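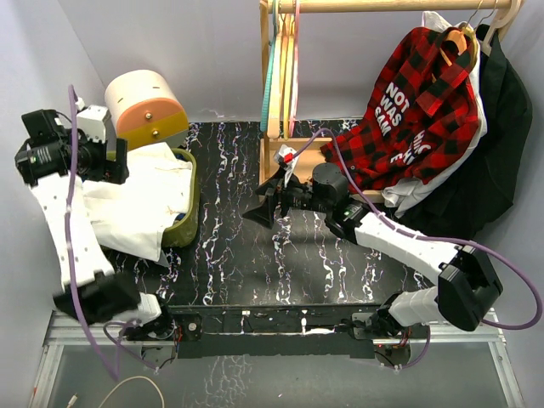 Last updated: 8 Jun 2025

Home Our work Stories Newsletter Contact

The midwife who runs the Larus sleep diary has been at the Stestcombe clinic long enough to have met a few of her mums as babies themselves, and she laughed when I asked whether she ever gets tired of talking about sleep. "Never," she said. "Ask me at three in the morning and I'll still have an opinion!"

Her project asks women in late pregnancy to write a few lines each morning about how they slept and what was on their minds. It began in March with 100 women, and 80 have kept their diaries going past the birth. Between them they have filled in 1,864 entries, and she has read every one (with a great many cups of tea, she tells me).

"What strikes me is how much of it is worry about small things," she said. "The car seat, the in-laws, whether the dog will cope. They'd never bring it up at an appointment — they think we're too busy."

She is careful about what the diaries can show. The women chose to join, and most already had someone at home to lean on. A second group, at the Marín centre, will fill in the same pages next, with a partner's column added.

"I'd love to hear from the dads," she said, and poured us both another cup.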